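Home | Student Work | Courses | Library | Contact

Filed under: Textiles and Home Life, Year 2 projects

Why Do We Still Put a Cloth on the Table?
Project report by Marlene Arsenault, 23/07/2026

I grew up in a house where the tablecloth came out for every meal, even toast, so when our tutor asked us to pick an everyday textile and really live with it for a while, I didn't have to think very long. My plan was to visit six households over the course of July, sit down with whoever would have me, and ask what was on the table and why. I ended up drinking a great deal of tea — and hearing far more about gravy than I had expected!

The first three visits were all to older couples on Nguyen Street, and every one of them kept a "good" cloth folded away in a drawer. One lady had hers from her mother and had darned it so often that she could tell me which holiday went with which patch.

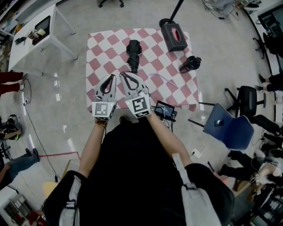

Checks came up again and again in my interviews, and people were very firm in their feelings about them. Red was for picnics, blue was for kitchens, and the softer colors made some people think of birthday parties. A pink-and-white check like the one here, with a folded black umbrella on it, is the kind my grandmother would have called a cheerful cloth, although she would have had something to say about umbrellas on tables (she was superstitious about shoes, too).

Washing was the other big subject. Most families told me they had given up ironing years ago, and two had switched to wipe-clean covers when their children were small and never quite gone back. I wrote 3000 words of notes on laundry alone, which my tutor kindly asked me to trim.

We use cookies to remember your settings. Accept | Manage choices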